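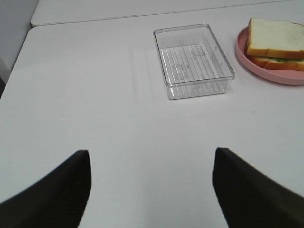
Pendulport Learning Center opens its robot workshop to school groups each spring. This page is for visitors aged 8 to 11, and it explains what a robot arm does when it is asked to make a sandwich. A robot does not know what lunch is. It has to be told where each thing belongs, and on the workshop table a sandwich belongs on the round pink plate. The clear plastic container nearby has ridges along its floor and no lid, so the robot can reach in from the top.

How a robot picks things up

Your hand has a thumb and four fingers. The hand of a robot is called a gripper, and the one in our workshop has two fingers. They open wide, move to either side of an object and close gently. If they close too far, soft things are squashed.
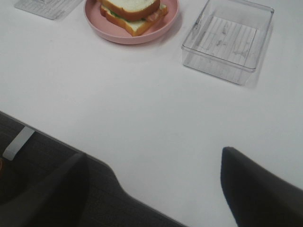

Reading time: 3 minutes

Before the gripper moves, a computer studies pictures from a camera. It looks for edges, shapes and colors, and it works out how far away each thing is. You do this too, every time you reach for a cup - only much faster.

What is on the table? 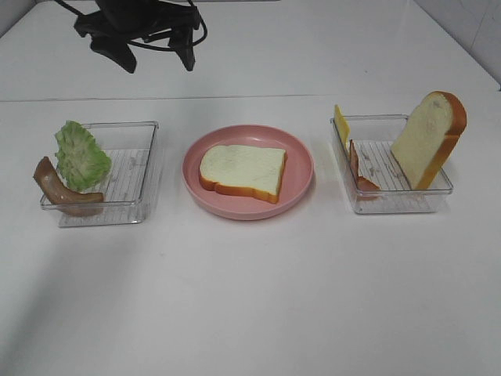 Every job begins with a plan. Haris Zaidi, who leads the demonstration, asks visitors to say the plan aloud before the robot starts. One slice of bread may already be lying on the plate, while the lettuce waits in the left tray and the cheese stands in the right one, next to a second slice of bread. Which should come first? Groups do not always agree, and the robot will follow any order it is given.

Thin and floppy things are the hardest. A block keeps its shape when it is lifted, but a thin slice can bend, droop or slide. The fingers must meet it in a good place.

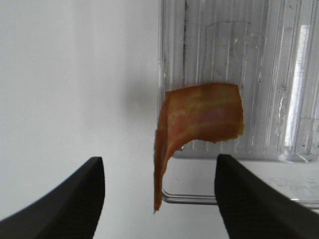

Visiting the workshop

Demonstrations last 20 minutes. Visitors are asked to stay behind the yellow line while the robot is moving. Questions are welcome at the end, and Gaurav Pathak will answer those sent in by classes after their visit.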